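Chapter 4
The Desk and What It Costs

Most people who set up a small business spend weeks choosing a name and an afternoon choosing where to sit. The name goes on the letterhead. The chair goes on the books, and so do the desk, the lamp, the share of the rent and the wall you stare at while waiting for the phone to ring. This chapter is about those quieter expenses, known to bookkeepers as overhead and to owners as a nasty surprise.

Consider Hillasden Supply, a two-room firm that sells door hinges by mail. In its first year it paid 40 dollars a month for storage at Hemer and 29 for a phone line, and entered neither against the price of a hinge. Every hinge was sold at what looked like a handsome profit. By November the firm was busy, admired and nearly broke. 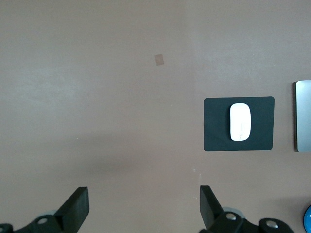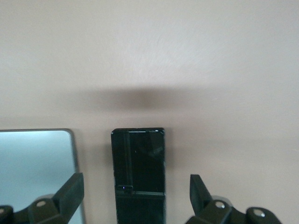 Figure 4.1. Workspace: a mouse and mousepad on a tabletop (first picture); a plain wall (second picture).

Overhead has one irritating habit: it turns up whether or not you sell anything. Rent is due in a slow month. A direct cost, such as the steel in a hinge, at least has the manners to stay home when there are no orders.

In Section 4.1 we sort costs into the two kinds and meet a few that refuse to be sorted. Section 4.2 spreads overhead across a product line, using the Bickerstaff and Hornis accounts. Bring a pencil to Problem 10, and an eraser.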